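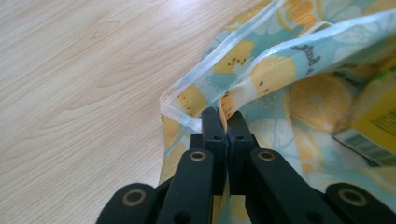 Figure 2.1 Fruit-patterned pouch on a wood-grain tabletop, with a folded corner of the rim held in a black gripper.

Chapter 2
The Rehearsal Record as a Source

Theater historians have long worked from the premiere backward. Reviews, programs and box office ledgers cluster around opening night, and the months before it are usually reconstructed from memoirs written decades later. This chapter deals with the rehearsal record: the notebooks, call sheets, prompt scripts and letters produced while a performance is still being made.

The main case is the Delaunay Studio, an ensemble that worked in the mill town of Derdale under the director Emilian Pascu. Its archive holds 982 rehearsal notes in 2 series. The first was kept by Ama Dankwa, the stage manager, and records attendance, timings and changes to blocking. The second was kept by the actors themselves and follows no common format. Several actors stopped writing in August, when the company began to work without a text.

The two series often disagree. Section 2.1 sets out the rules of transcription proposed by Tülin Baysal, who treats each note as a separate witness. Section 2.2 considers the objection raised by Chae-won Kang – that notes written for private use cannot be read as statements of method. Section 2.3 applies both positions to a single production, Jorkus, staged for an audience limited to 300.

Readers should be familiar with the terms "score," "étude" and "run" as defined in Chapter 1. Note numbers are given in square brackets and refer to the archive's own catalog.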